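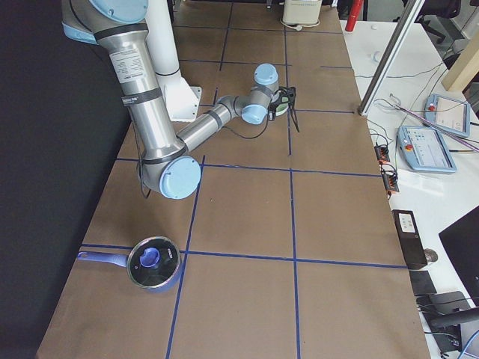
I share a 100-square-foot garden plot with my sister and want to divide it into planting squares before April. We tried string last year and it sagged. For planning indoors, I like the idea of brown kraft paper with blue tape lines making the rectangles, so we can move seed packets from one to another. Does a paper plan carry over to the real bed, and what size should the squares be?
Muireann Mac an tSaoi

2 replies

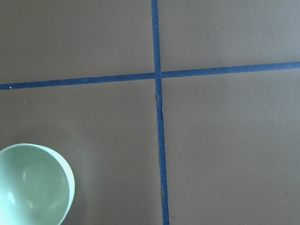 1 min read

One foot is the usual size and it works. Measure from one corner only, or small errors add up. Put tomatoes and squash on the north side so they don't shade the rest. Carrots go 16 to a square, lettuce four, peppers one. Squash needs more than one square whatever the packet says. For the dividers I use thin wood lath from Jostby, screwed where the pieces cross. It lasts three seasons.
Miklós Erdős 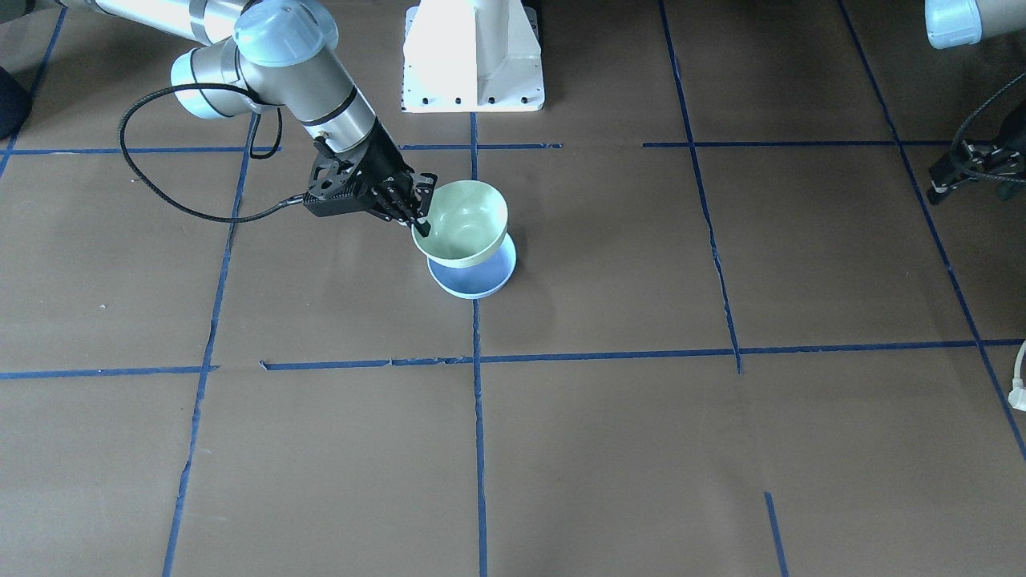
Pale green bowl

I wouldn't bother with squares. Rows are easier to hoe. If you do it anyway, leave a path in the middle, you can't reach across a wide bed without stepping in it. Also check your soil first. Mine was all clay.
Kálmán Csonka
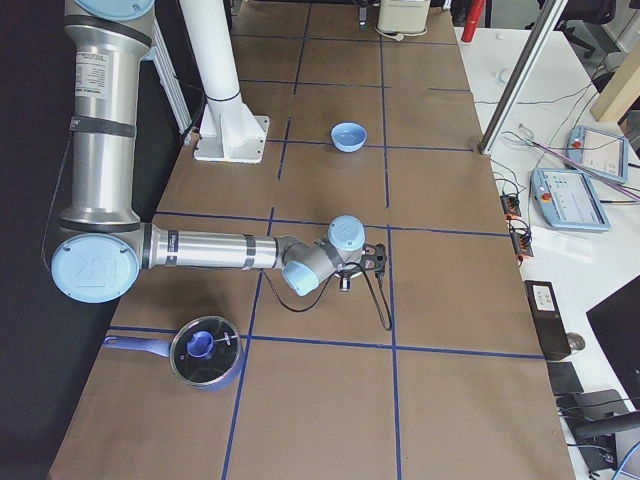
Related: Keeping string lines tight

Use stakes at least 18 inches long, drive them in at an outward slant, and retie after the first rain.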